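3.2 Rules for Collecting in Occupied Bedrooms

Our Skurnovano guidelines began with kitchens, and bedrooms broke them almost at once! Sheets crease, clothes pile up, and people want to keep using their own rooms. We now let residents stay, provided they have signed the February consent form and sit outside the reach of the tool. Jaws must be closed before the operator moves across the bed. 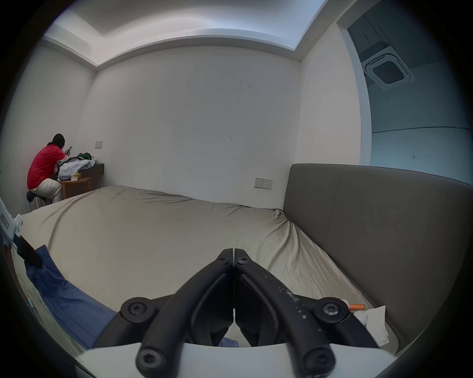 3.3 Grasp and Release Checks

Cloth gave us our liveliest debates. The Sarkell draft asked for a flat, bare surface before each of its 77 trials, and we dropped that rule — real beds are far more interesting. Reviewers log the first clear contact and keep the episode even when the background is busy. 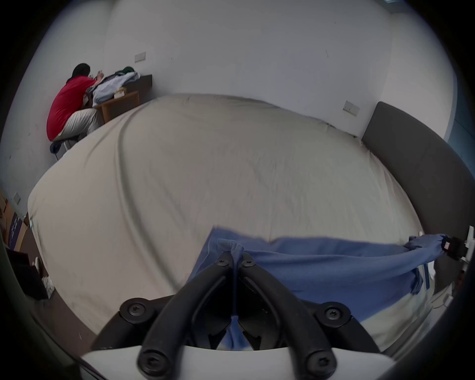
Figure 4. Handling cloth at the bedside with the hand-held gripper.

Labeling is where a shared standard pays off most. A grasp counts as "held" only if the fabric is visibly between the jaws, as with the blue cloth in Figure 4, and wrinkles in the sheet are never labeled as separate objects. Of 700 episodes checked against this rule, 600 passed on first review.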